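Subject: Re: wrist view on the sim cell, finger gap and the odd start pose

Hi all,

Thanks for the replies, and sorry it took me a few days to get back. I had the Brukard cell model open again last night and worked through the suggestions one at a time. I've quoted the bit I'm answering so the rest of you don't have to dig for it.

> We had the same trouble when we moved our arm model over to Alport. The fingers looked fine from the room view, but the wrist view was off and every grasp landed short. Before you touch the controller, check the camera mount against the palm, then check your finger limits are in the same units as the rest of the file. Ours were in two different units and we chased it for weeks. Also, is your start pose meant to be tipped like that?

Right, so I did it in that order - mount first, fingers second, pose last. Both of these are from the wrist view, gripper open.
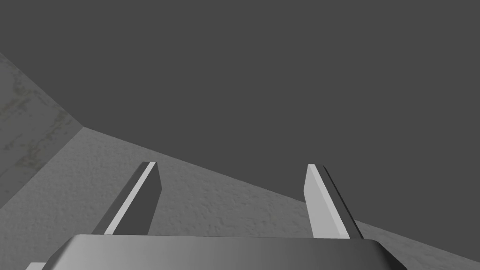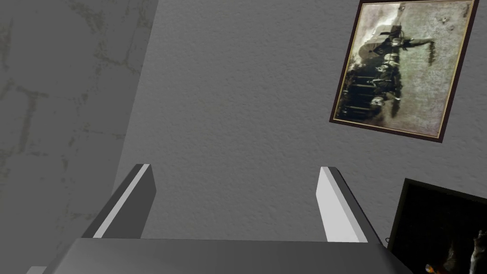

The mount was the easy one. I'd copied the offset from the old Yokoyama file when I set this cell up in April, and that hand has a shorter palm than ours. So the camera was sitting too far back and a good chunk of the view was just housing. I've moved it forward 4 mm and left it there. I could go further, but then I start losing the base of the fingers, and I like having those in view so I can tell at a glance if one side has stopped moving.

Next, the finger limits. You called it, more or less! The units were okay, but the left finger was allowed 46 mm of travel and the right one was still on the default from the template. With the gripper fully open you'd hardly spot it. Closing was another matter, the left would get to the middle early and shove whatever it was holding sideways. I've set both joints from the one value now so they can't drift apart the next time I edit one and forget the other (I will forget, I know myself). If you're on the Lustby template you might want to look at yours, the line to check is number 59 in my copy, though I've added comments up the top so yours may sit a bit higher.

The start pose took the longest. I had the wrist rolled over in the reset position, and I'd been blaming the camera for the tilt when the numbers were sitting right there in the reset block. There were 2 places that set it, which didn't help. The first one is read when the cell loads, the second one after every reset, so I'd fix one, see it come good, then hit reset and be back where I started. I've deleted the second and pointed the reset at the first. Please don't put it back if you pull my version.

A few things I haven't sorted yet:

- The palm still has the shiny grey finish from the import. I'd like it duller, as the bright patch in the middle shifts when the wrist turns and I think it bothers the edge finder.
- Finger pads. The shape you see is just a plain block, and ours in the workshop have rubber on them. I haven't decided if I want to model the rubber or only bump up the grip value.
- Room textures are whatever came with the scene. I'm not fussed about those for now, but if someone has a lighter set that loads faster I'd take it.

One question back to the list. How often do you re-check the wrist mount once it's set? On the real arm I do it whenever the hand comes off for cleaning, and I write the offset on a bit of tape on the controller door. In the sim I'd assumed it would stay put forever, but every time I update the hand model something moves. I was thinking of a little check at load that compares the mount to the palm and complains if they don't match. If one of you has already written that, I'd much sooner borrow yours than write my own - mine would be ugly.

Also, has anyone tried the new joint format on Alport yet? The notes say it reads old files, but they said that last time too, and I lost an evening to it.

I'll put the fixed cell file in the shared folder tonight, same name as before with "b" on the end. If your fingers close unevenly after you load it, tell me which template you started from and I'll have a look.

Cheers from the shed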